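Berge clinics ask for faster decision on night staff

Health clinics in the Berge district have asked the regional health board to decide before the end of summer how night shifts will be paid. The request was sent in July 2026 and is signed by 53 clinics.

The clinics say that the present agreement ended in June and that almost 4000 patients depend on evening and night care. In Skarton, the night desk is now open only three days a week – before, it was open every day.

The board answered that it will first look at the costs. It has promised a one-time payment of 2000 to each clinic that keeps its night desk open, but the clinics in Jaltadum say this will not cover the wages.

A new meeting with the board is planned in Zanora.
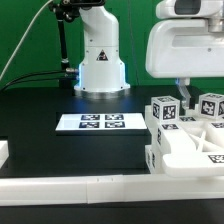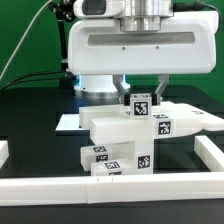
A white robot arm, and a gripper holding a small white cube (second picture).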